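Quick answers before you write in, most of it has come up before. Udbridge room only, Stomerside has its own sheet. Last tidied up in December.

## The orange dishes and bowls

**Can I borrow them?**

Yes, for use in the room. Not to take home. Sign the book if you need one for an evening do and put it back the same night.

**Are they all the same?**

No. Some shallow and round, some deeper. Stack like with like or the pile leans and the top one goes over. Deep ones at the bottom if you really must mix.

**How do I wash one?**

Warm water, drop of washing up liquid, soft cloth. No scourers, no bleach. Hold it upright by the rim to drain, then dry both sides. Rim last, grease sits there.
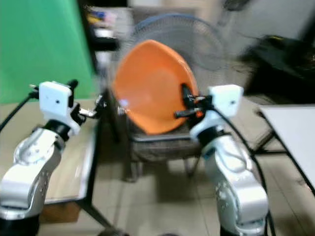

Divina Yap wrote in to say that vinegar shifts curry stains if you leave it on for an hour, and could we please stop telling people to scrub. Fair enough. Vinegar it is, then rinse well.

**What about the dishwasher?**

Plastic ones on the top rack, cool wash. Anything with a crack goes to Jerome Panganiban, not back in the pile.

**Can they go in the microwave?**

Please don't. Use the white china for that.

**Can I put hot soup in the plastic bowls?**

Let it cool a bit first. They go soft round the edge and people drop them.

## The standing fan

**Where does it live?**

By the chairs. Move it if you need to but put it back after, and lift it by the pole. Never by the wire guard, it bends.

**It's noisy. Broken?**

Nearly always the guard has come loose. Switch off, pull the plug, push the clips shut all the way round. Still noisy, leave it unplugged with a note on.

**Who dusts it?**

Whoever is on the monthly clean. Unplug, front guard off, damp cloth on the blades, dry, guard back on. Damp not wet!

**Can I stand a bowl on the chair in front while I clear the tables?**

For a minute, yes. Cushioned seats mark easily so wipe the underneath first. Don't leave it there, people sit down without looking.

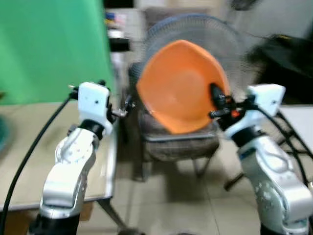 ## Tables and chairs

**Which cleaner for the white table tops?**

Plain soapy water. The cream stuff from Baltetti leaves a haze, we've gone off it. Ink comes off with a bit of surgical spirit on a tissue, then wipe again with water.

**And the moulded orange chairs?**

Same. Go over the backs too, that's where the hand marks are. Dry cloth after or they streak.

**How many can I stack?**

The moulded ones in short stacks only, no higher than your shoulder. Cushioned chairs don't stack at all, push them in to the tables.

**Can I shift the tables?**

Two people, lift, don't drag, the feet mark the tiles. Look underneath for cables first. Rosalinda Lumbao has the floor plan if you've forgotton where they go.

**What goes on the open shelves?**

Things used every week. Heavy at the bottom, light at the top. Spare cloths in the cupboard.

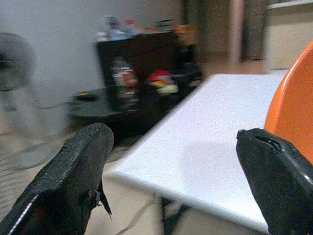

**How much does it cost to hire the tables for a party?**

Hire is 100 for the day, or 200 for the whole weekend, paid when you collect. Ask Renato Mercado.

**Is there a deposit?**

Yes, 300 on top, back to you once everything is returned clean. Usually takes a few days.

**Paper plates?**

A box of 500 in the cupboard, from Đinh. Help yourself for childrens parties, tell Analyn Mercado when it's getting low.

**Can I drop things back late?**

Up to 9pm. After that the door's locked, so bring them in the morning.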